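8 March 2019
By the Studa newsletter desk

Two arms, one pile of blocks: what the Stosholm group learned in January

If you've followed our robotics notes for a while, you know we have a soft spot for small, stubborn tasks. The Stosholm group has been working on one of the best: get two arms to clear a pile of toy blocks off a table together, without bumping into each other and without a fixed plan for who takes what.

The usual approach is to split the table down the middle. Left arm gets the left half, right arm gets the right half, and everyone stays safe. It works, but it's slow when most of the blocks land on one side - one arm ends up doing nearly all the lifting while the other hangs there.

The new method, which the group calls Fatlow, drops the line completely. Each arm scores every block it can reach, and the scores change as the other arm moves. If the left arm starts leaning toward a block, that block gets "expensive" for the right one, and it looks elsewhere. The two never send each other a message. They just watch, and I love that!

Training was done from demonstrations. People steered the arms by hand through 986 short runs, with the blocks dumped out fresh each time, and the model learned from those. The group kept the messy runs in as well, including the ones where a block got dropped and picked up again, and they think this helped a lot. A model that has only watched perfect grasps has no idea what to do after a bad one.

So how did it do? Against the split-table version, Fatlow cut the time to clear a pile by some 13 percent. Collisions between the grippers happened in 2 percent of runs, a touch higher than before (the split table had hardly any), and most of those were light brushes over the middle.

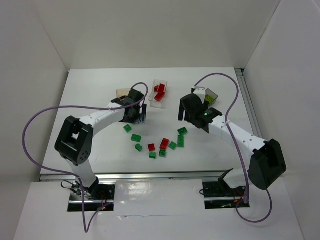 The middle is still where things get interesting. When a block sits almost the same distance from both arms, they can hesitate - one starts, the other starts, both back off, and then they do it all again. The group's fix for now is a tiny random delay on each side, like two people in a doorway. They'd like something smarter, and there's talk of letting the arms guess five moves ahead where they now guess only one.

Next up is a test on the Llorente bench, which has different lighting and a slightly larger table. No retraining is planned before the first try, so we'll find out quickly how much of this carries over. I can't wait to see the numbers.

COMMENTS (3)

gridlock77: Does the random delay eat into the time savings? Would love to see it with the delay off.

pm_tinkers: The doorway thing happens with our pair too. We gave one arm priority and it got rid of the dance, but then the other one sulked on its own side all day.

Oakleaf: More of these please. Any chance of a follow-up after the Llorente test?

We use cookies to remember your newsletter settings. Accept | Manage choices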